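5. Puesta en uso de la sala: estantería, mesa auxiliar, sillas y cableado

Esta sección se aplica una vez terminado el montaje de la estantería metálica Vindley (sección 4). Si la estantería todavía no está fijada a la pared, vuelva al apartado 4.6 antes de colgar nada en ella.

Los pasos están pensados para dos personas. Una sola puede hacerlos todos salvo el 5.1.3 y el 5.3.2.

5.1 Carga de la estantería

1. Compruebe que los cuatro pies apoyan en el suelo. Si alguno queda en el aire, gire la rosca del pie hasta que haga contacto y apriete la contratuerca.

2. Pase un paño seco por los niveles y por los soportes de colgar. La pintura blanca suelta algo de polvo los primeros días y en el material oscuro se nota mucho.

3. Cuelgue primero el nivel inferior, de izquierda a derecha, mientras la segunda persona sujeta el lateral. Después el intermedio y, por último, el superior.

4. Cuelgue cada pieza por su asa o por su cinta, nunca por la cremallera ni por una costura.

5. Deje libre la parte alta de la pared si hay una ventana encima. Las piezas que sobresalgan por arriba tapan la luz natural y dificultan abrir la hoja.

PRECAUCIÓN: no se suba a los niveles de la estantería para alcanzar el superior. Utilice el taburete de dos peldaños.

Nota: en las salas de techo alto es habitual querer añadir un nivel más. El kit de ampliación (referencia Vindley 811) solo admite un nivel, y con él la fijación a la pared pasa a ser doble. Los tacos no vienen incluidos.

5.2 Mesa redonda y sillas tapizadas

La mesa auxiliar se entrega con el tablero y las patas por separado. Las patas son finas y se abren hacia fuera, de modo que ocupan en el suelo más de lo que parece al mirar solo el tablero.

1. Extienda una manta en el suelo y coloque el tablero boca abajo.

2. Presente las patas sin apretar. Ponga todos los tornillos a mano antes de usar la llave.

3. Apriete en cruz, media vuelta cada vez. Si aprieta un lado por completo, el otro no llega a su agujero.

4. Dé la vuelta al conjunto sujetándolo por el tablero -- no por las patas, que pueden doblarse en la soldadura.

5. Sitúe la mesa delante de la estantería y deje al menos 70 cm de paso entre el borde del tablero y el material colgado.

6. Arrime las sillas grises de respaldo curvo por el lado de la estantería o por el extremo, de forma que el paso hacia el centro de la sala quede despejado.

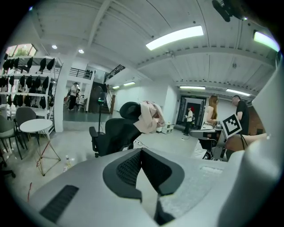 7. Siéntese en cada silla y compruebe que no cojea. Un cojeo leve se corrige con los fieltros de la bolsa pequeña; si persiste, afloje las patas, apóyela en una superficie plana y vuelva a apretar con alguien sentado.

Nota: el tablero blanco se limpia con agua y jabón neutro. El alcohol lo deja mate, y la marca ya no se quita. Para las patas basta un paño seco.

Nota: la tapicería gris no es desenfundable. Las manchas recientes se absorben con papel, sin frotar, y se dejan secar al aire. Darius Căpraru, del taller de Halász, recomienda aspirar el pliegue entre asiento y respaldo una vez al mes, y pedimos que se haga así también durante el periodo de garantía.

5.3 Iluminación del techo

Los tubos fluorescentes van en dos circuitos y los focos empotrados redondos en un tercero. Los interruptores están junto a la entrada, en el mismo orden.

1. Encienda el primer circuito y espere un par de minutos. Los tubos nuevos arrancan con un tono algo frío y se igualan solos.

2. Si un tubo queda más apagado que los demás, corte la corriente del circuito, gírelo un cuarto de vuelta, sáquelo y vuelva a encajarlo. Hace falta una persona en la escalera y otra al pie.

3. Si sigue igual, sustitúyalo. Anote la fecha en la hoja de mantenimiento.

PRECAUCIÓN: no apoye la escalera en las vigas blancas ni en los paneles acanalados del techo. Los paneles no soportan carga y se marcan con facilidad.

5.4 Silla de trabajo con respaldo de malla

La silla Skustik llega montada salvo los reposabrazos. Las instrucciones del fabricante traen los dos lados cambiados en la primera edición; siga estas.

1. Tumbe la silla sobre el respaldo, encima de la manta del apartado anterior.

2. Coloque cada reposabrazos con la almohadilla más ancha hacia delante y atornille sin forzar.

3. Ponga la silla de pie y ajuste la altura del asiento hasta que los dos pies apoyen planos en el suelo.

4. Regule la tensión del respaldo con el mando lateral. Empiece por el punto más flojo y vaya subiendo.

5. Antes de cada ajuste, retire la ropa que haya sobre el respaldo. Una prenda que cuelga por delante se mete con facilidad entre la malla y el asiento, y una manga larga puede acabar en las ruedas.

6. Para guardar abrigos y chaquetas use el perchero de la entrada. Si alguien deja una prenda en la silla un momento, que quede doblada y sin tocar el suelo.

Nota: la malla se limpia con un cepillo suave. No la moje.

5.5 Cables y regleta

El cableado se deja para el final, con los muebles ya en su sitio. Aurelia Coman revisa este apartado en cada entrega y pide que no se dé por cerrada la sala sin haberlo completado.

1. Desenchufe todo lo conectado a la regleta.

2. Separe los cables uno por uno, empezando por los más gruesos. No tire de un cable que pase por debajo de una rueda: levante antes la silla.

3. Ponga una etiqueta en cada extremo. Sirve cinta de papel, escrita con rotulador.

4. Agrupe los cables finos con velcro. Las bridas de plástico aprietan demasiado y obligan a cortarlas cada vez que se cambia algo.

5. Lleve los cables que crucen el suelo en diagonal hasta la pared y hágalos seguir el rodapié. Si no hay más remedio que cruzar el paso, utilice canaleta de suelo.

6. Coloque la regleta lejos de la base de la silla, a unos 200 mm de la pared, con los enchufes hacia arriba.

7. Vuelva a conectar los equipos de uno en uno. La suma de potencias no debe pasar de 2880 W, que es el límite de la regleta Sallard suministrada con el lote. Si usa otra, consulte su etiqueta.

PRECAUCIÓN: no conecte una regleta a otra. No cubra los cables con alfombras.

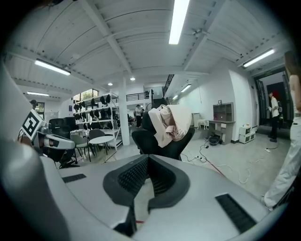 Figura 5-2. Silla de malla con una prenda sobre el respaldo; detrás, cables y regleta en el suelo, pendientes de ordenar según 5.5.

8. Empuje la silla hacia delante y hacia atrás por toda la zona de trabajo. Las ruedas no deben tocar ningún cable en ningún punto del recorrido.

9. Repita la prueba con el asiento en su posición más baja y el respaldo reclinado.

5.6 Comprobación final

- Estantería: sin piezas colgadas por la cremallera, nivel superior sin tapar la ventana.
- Mesa: tornillos apretados, paso libre hasta la estantería.
- Sillas tapizadas: sin cojeo.
- Luces: los tres circuitos encienden.
- Silla de malla: reposabrazos firmes, respaldo despejado.
- Cables: etiquetados, recogidos y fuera del recorrido de las ruedas.

Firme la hoja de entrega y guarde una copia con las llaves de montaje en la caja del taburete. Las piezas sobrantes (fieltros, velcro, tornillos de repuesto) van en la misma caja. Para pedir recambios, indique el nombre del mueble y el apartado de este manual; las solicitudes las atiende Bogdan Rusu.

El mantenimiento periódico de la estantería y de las sillas se trata en la sección 6.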